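Mutcombe Clothing Exchange – members' list
Date: 2018-02-19
Subject: Re: Folding the peach trousers (and soft pants in general)

Replying to the list, as two other people wrote to me off-list with the same question. The original message is quoted first and my answers follow in sections.

> Hello all,
> I sort the children's and nightwear shelves at the Mutcombe exchange.
> Jeans are fine. The soft pants are the trouble. I fold them,
> stack them, and by the afternoon the stack has slid over and the
> legs are hanging off the shelf. I have tried folding in thirds and
> rolling. Rolling takes up too much room in the Flumus bins.
> Is there a set way to do this? Also, should prints go inside or
> outside? The old sheet says one thing and the bins say another.
> Thanks

The old sheet was written in August, when we still had the deep shelves, and it should be thrown out. What follows is what we do now at the long table. It works for pajama bottoms, leggings and any thin trousers with no stiff waistband. It does not work well for fleece.

1. Picking up

Soft pants come out of the bag in a heap, and people tend to grab the first leg they see and pull. You end up with one leg inside out and the other twisted. Take a small fold of cloth between two fingertips, lift it a little, and see which part you have. If it is the waist, keep hold of it. If it is a leg, work along the seam until you reach the waist. A small pinch is enough for thin fabric and leaves fewer creases than a fistful.

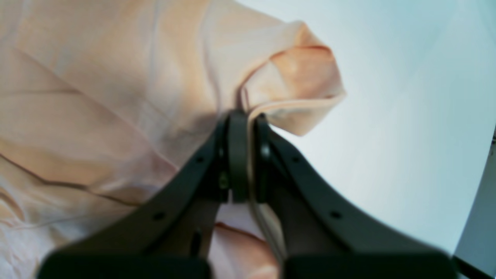
2. Laying out

Lay the trousers sideways across the table, waist at one end and hems at the other, with the legs side by side. Hold both ends and pull gently until the cloth lies flat between them. You are looking for a straight line between the two legs. If the line wanders, one leg is twisted and you should let go of the hem end and try again. Small wrinkles can be left alone. A diagonal fold in one leg should be smoothed out before you go on – it will still be there when the garment is stacked, and it makes one side thicker than the other.

The gathered end is the other thing to watch. Cloth bunches up wherever it is being held, so after you let go, spread that end with the flat of your hand.

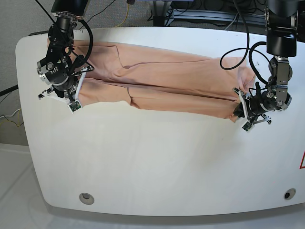 Reading time: 3 minutes

Once the trousers are flat, bring one leg over the other along the seam line. Then fold the hems up to just short of the waist, leaving a gap the width of two fingers. Fold once more toward the waist. Press down with your forearm and turn the whole thing over so that the loose edge is underneath. The loose edge on top is what makes a stack slide.

For the bins, stand the folded pants on edge in a row. We put 44 pairs in one bin this way without forcing the lid. The same bin held far fewer when we rolled them, so I agree with you about rolling.

3. Prints

Prints go outside, wherever the garment allows it. Families look for the picture before they look for the size. Before the last fold, check whether a print has been caught under the cloth. A yellow smiley face half hidden in a crease is easy to miss, and then the garment goes on the plain shelf and stays there. If you can see only a wedge of it, open that fold and move it over by a hand's width.
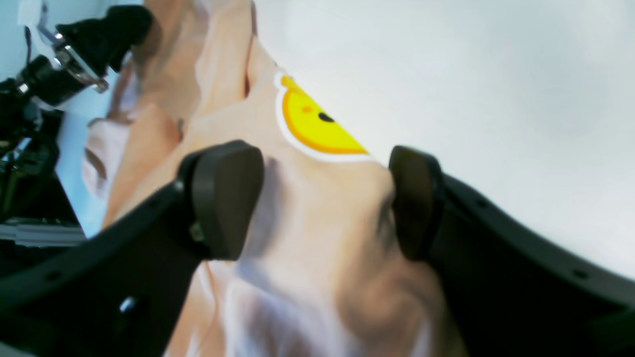

4. Labels and bins

Use the Jemico tags, pinned at the waist, with the size facing out. Do not use the sticky ones on thin fabric. The Kozłowski shelves take two rows of bins, one behind the other, and the smaller sizes go in front.

At the last count we had 129 pairs of soft pants on the shelves and more than 208 waiting in bags, so any help at the table is welcome. If you find fleece in the bags, put it to one side for now. I have not found a fold for it that stays down, and if someone on the list has one, please write.

--
You are receiving this because you subscribed to the Mutcombe Clothing Exchange list.
To leave the list, reply with the word "unsubscribe" in the subject line.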